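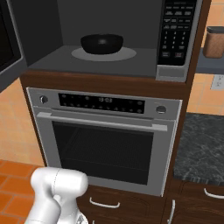 20th October

Adhesive creep, Perkelum panels, continued from last week.

Coupons 1 to 3 came out of the conditioning cabinet this morning and went on the lap shear rig. Bond line checked with feeler gauges first. Coupon 2 has a thin edge on the clamp side, so its number should be treated with care. Coupons 1 and 3 look even along the full overlap.

Load held at 600 N for 122 minutes each. Coupon 1 moved a little in the first few minutes and then settled. Coupon 3 kept moving slowly for the whole hold – no plateau on the trace. Failure surfaces on both are mostly adhesive left on one side, which points at surface prep and away from the cure. Coupon 2 let go at the thin edge during loading. Not counted.

Prep on this batch was the Wisix wipe followed by a light scuff. The January batch had the scuff first and the wipe second, and none of those crept. I had written the two down as equivalent. Page 62 of the old book says otherwise, in my own handwriting.

Cabinet door seal is going hard at the lower hinge corner. Humidity trace shows a dip every time the compressor in the next bay starts. Lostach quoted for a replacement seal last year, quote has expired, need a new one.

Heat soak for the next set: keep to the oven on the left bench. The one by the sink overshoots on the first cycle and the display does not show it. Thermocouple goes on the panel face, not the shelf.

Shaikh want the creep figures in the same sheet as the peel figures. Units differ – convert before pasting.

To do:
Cut six new coupons from the uncoated sheet
Scuff, then wipe, then bond within the hour
Rezero the rig crosshead
Relabel the open cartridge, date has rubbed off
Ask Lostach for the seal price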